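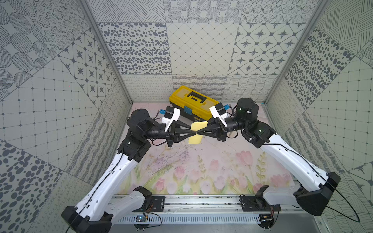 Both arms on the shared rail, holding a folded yellow cloth between the gripper tips.

Skurnivo Two-Arm Teaching Bench

The Skurnivo is a bench-mounted pair of arms for teaching handling tasks by demonstration. An operator moves a pair of leader arms, the bench arms copy the motion, and the system records joint positions and camera views together. The recordings can be played back or exported for training.

It suits soft goods and light parts, where one gripper has to hold while the other folds, turns or takes over. Customers use it for cloth, foam inserts, pouches and small packaging.

Ways to teach

Remote control. The operator sits at the leader station, which can be beside the bench or in another room on the same network. Gripper opening follows a finger trigger on each leader handle.

By hand. Press the release on the arm controller and the joints go slack enough to be guided. Hold the arm at the wrist before pressing. Hand guiding works best for one arm at a time. For tasks where both grippers touch the same piece, use the leader station.

Each take starts and stops with a foot pedal. A second pedal discards the last take. Most operators need a practice session before their grips are consistent enough to keep, and we suggest 50 kept takes for a first task before training anything. 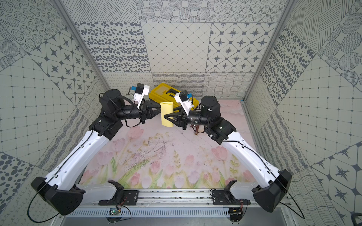

Two-sided handling of a pale yellow curved piece, right gripper holding, left gripper approaching.

What is supplied

Two follower arms on black mounting plates
Aluminum rail, 800 mm, with slotted cable channel
Two leader arms with trigger handles
Wrist camera brackets and cameras, one per arm
Two foot pedals
Controller, power supply and cable set
Recording software, one-year updates

Enclosure panels, work surfaces and computer are not included. Patterned walls and a printed surface may be used if the colours don't match the workpiece too closely. Keep the same background for all takes of a task, or vary it on purpose and note it in the take log.

Before you order

The rail bolts to any flat bench at least 40 mm thick. Leave room at both ends for the elbows, which swing out past the plates when the grippers are close together. The fingers are tapered and can be swapped with a hex key. Wider pads are available for slippery film.

The arms are not rated for washdown or for work beside people without a guard. Keep hands out of the enclosure while the leader station is live.

Price and delivery

Part number 1174. Sold in Canada through Clenton, with setup at your site quoted separately. Lead time is 20 working days from deposit. Spare fingers, brackets and cables are kept in stock.

For a quote or a remote demonstration, ask for Abena Nyarko in sales. Questions about recording formats go to Amrit Arsenault in technical support.

Page updated Aug 28, 2025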